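Hetwood Toy Library Is Open Again, and the Building Bricks Are Back

Feb 13, 2024

I'd been walking past the dark windows on Chow Street since September, so you can imagine how fast I crossed the road when I saw the lights on. The Hetwood Toy Library is back in business! Same front door, same squeaky step, brand new floor inside (the old one gave up after the leak, and I won't miss that carpet one bit).

For anyone new to town, it works just like the book kind. You sign up, you pick out toys, you bring them home for 2 weeks and then you bring them back. Membership is free if you live in Hetwood or Rullilside, and there's a small yearly fee if you live farther out. My two have been borrowing from there since before they could say the word library, and we still have a plastic cow in the bathtub that I really need to return.

The big news for us is the brick collection. When the place closed, the bricks went into storage in a bunch of mismatched tubs, and I'd kind of assumed we'd seen the last of them. Instead they've all been washed, dried and sorted by color, over 4000 pieces. My son went straight for them and didn't look up for an hour. I got a whole cup of coffee out of it, hot from top to bottom, which hasn't happened on a school break in years.

They've changed how the bricks go out, too. Before, you scooped what you wanted into a bag, and what came back was anyone's guess. Now they're packed in sets of 200, each in a zip pouch with a tag on it, and you weigh the pouch on a little kitchen scale when you return it. If it comes up light, you go home and check under the couch. I like this a lot. My daughter thinks the scale is the best toy in the building and asked whether we could borrow that instead.

There are 247 other toys on the shelves so far, with more still being checked over in the back. I saw puzzles, wooden trains, a marble run I have my eye on, dress-up things on a rail, and a whole wall of vehicles. The cars are loose in shallow trays, and you can take up to five at a time. The board games aren't out yet. I asked, and the answer was that they're still matching pieces to boxes, which sounds like a job I'd pay not to do.

Saturday-morning-style building sessions are coming back as well, only now they'll run on school afternoons. The first theme is roads and bridges. You get a couple of long brick bars to start from, a car to drive between them, and after that it's up to the kids. I love a theme this simple. Last year we did castles and mine cried because the tower wasn't tall enough, so a nice flat road sounds good to me.

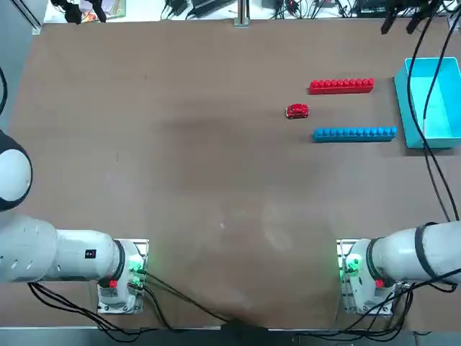
3 min read

Red bar, blue bar, and a little red car parked in the gap with its nose pointed down the lane. I want one of those cars for my own desk, it's round as a beetle. Blue is the longer of the two bars, and if you have more than one child, you already know there'll be a discussion over who gets it. We settled ours at home with a coin toss and then a second coin toss.

What I'd try first is a toll bridge: a few more bricks stacked at each end, something flat laid across the top, and just enough height for the car to roll under. My son says that's boring and it needs a jump. He may have a point. Either way, bars like these are easy to copy at home if you've got a pile of one color, and you can keep adding to them until you run out of rug.

A few practical things before you head over. Strollers can go inside now, along the wall by the coat hooks. The bathroom has a changing table at last (hooray!). Snacks are fine at the front tables but not near the bricks, and after the raisin situation last summer I fully understand. Parking behind the building is shared with Lutus Bakery, so leave the spots closest to their back door for deliveries. Their cinnamon rolls are right there when you're done, and I'm only mentioning it to be helpful.

If you still have something at home from before the closure, bring it in whenever you can. There are no late fees on any of it, and there's a bin just inside the door so you don't even have to wait in line. I'm taking the cow back this week. My daughter has asked for one more bath with it first.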